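Linen day at the Druststead room

Quick gallery this time, no long write-up. Tuesday was folding day for the Druststead guest house order and I'm typing this between two loads, so excuse the spelling. Whites only - shirts, towels, the odd apron. Erasto Kimaro wanted everything flat and square before it goes in the boxes, and Abimbola Obi wanted it done by lunch. Guess who won.

Same rules as last month. Dark cover on the table so you can see the edges of white stuff, smooth it out, fold, press, stack. All shots from the one table.
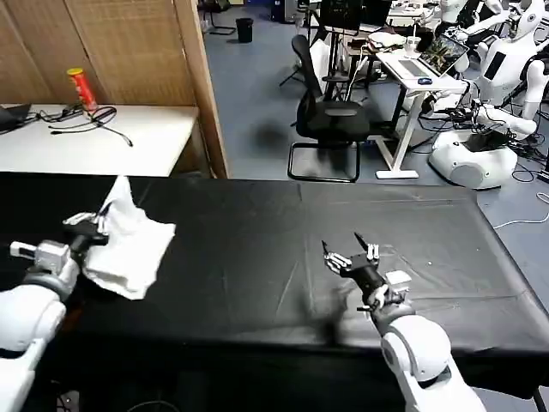

White towel, still all crumpled. One corner sticking up.
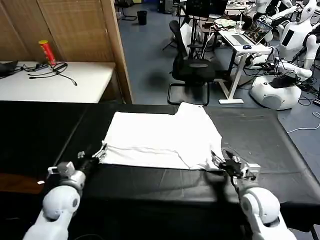 Looks like a T-shirt, folded up and laid flat mid-table. Crease across the lower half.

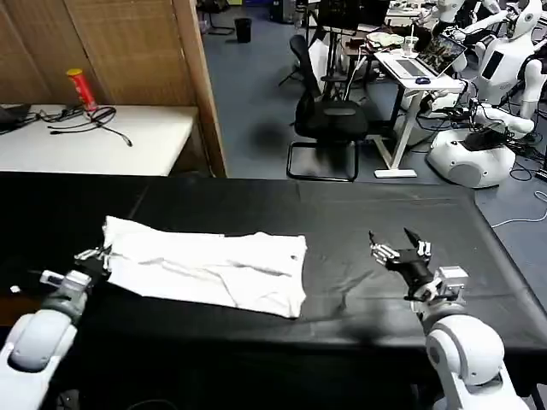 Spread out flat, long edges running across. Plenty of wrinkles.

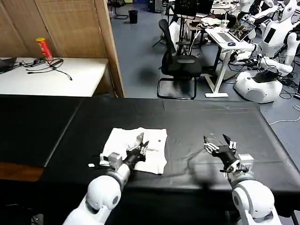
Folded, roughly a rectangle. Not the smoothest.

Boxes next. We pack 50 to a box, towels at the bottom, shirts on top, and Severino Gallardo tapes them up because his tape actualy sticks. If your batch has name labels sewn in, keep those folds facing out - saves opening the whole pile at the other end. Two people asked about ironing. No. Flat hands and a bit of patience, the guest house irons its own.

Still short on the small hand towels. Druststead wants 89 and the last bag is at Ifeanyi's place, will pick up tonight if the van starts. Anyone with spare box liners, bring them Tuesday, three is plenty.

More photos when I've got a minute. Boxes go out at 4, so it wont be today.

Recent galleries
Flivmont curtains, before hemming
Sorting the odd socks
Kakakhel tablecloths, January
Box labels - the new layout

Get new galleries by email. Join 2,482 readers. Unsubscribe any time.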